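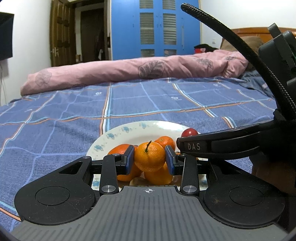
Mandarins on the blue speckled plate, on the bed.

September, 4:40 pm, dye bench

Okay, peel bath number two, and I'm writing this up before I rinse out the pots or I'll forget half of it like last time (sorry Yaa, I know you wanted the times and all I gave you was "a while").

Background for anyone flipping back: we're still trying to get a decent warm yellow on the Nordin wool without buying in anything. Onion skins gave us that loud orange that Mariama loves and I can't look at before noon. So this month it's citrus peel, dried flat on the window rack and then crushed by hand. Rommel thinks pomegranate rind would beat it on every count. He may well be right, but the peel is free and it smells fantastic!

Dry peel weighed out at 236 grams. I covered it with rainwater from the barrel, brought it up slowly and kept it just under a simmer for an hour and a half. The liquor went the color of weak tea, then a better gold near the end. Strained twice through the old pillowcase. The second straining took forever because the pith had gone to mush and clogged everything, so next time I want to scrape the pith off before drying. Boring job, but Ohemaa says she'll do it if she can have the radio.

Wool was the batch mordanted with alum on the last round, 564 grams dry weight, in four skeins. I soaked them in plain warm water first. All four went in together and I stirred every few minutes with the long stick, very gently, since I felted a whole skein in the spring and haven't lived it down.

Results so far: skeins one to three came out a soft straw yellow, very even. Skein four is patchy along one side where I tied the figure-eights too tight. You can see the pale bands exactly where the string was. Loosen the ties!! I've written that on the wall too.

After that I split skein three and dunked half of it in the leftover iron water for a minute, maybe a bit less. Gorgeous. It went to a grayish olive, like lichen on a fence post. Mohammed-Awal came past and asked if it was the Vovlow sample, which is the nicest thing anyone's said about my dyeing all year (the Vovlow sample is the one we've been failing to match since June).

Things I'm not sure about: whether the straw yellow holds up in sunlight. Everything I've read says citrus fades quicker than you'd like. I've wound 13 strips onto card, covered half of each with foil, and taped the lot to the south window at Mamstead. Please don't move them, even if you need the sill for the seedlings. I'll pull one a week and stick it in the back of this book.

Also the big pot has a new scratch on the inside and I don't know if that matters with alum. Rommel?

To do: more peel (bag is on the hook by the door, dry ones only please, somebody put in a whole wet lemon). Re-tie skein four and overdye it, probably with what's left of the onion. Ask Yaa if the Gosura scale is back from repair, the kitchen one jumps around when the kettle's on.

Pots are still in the sink. Doing them now.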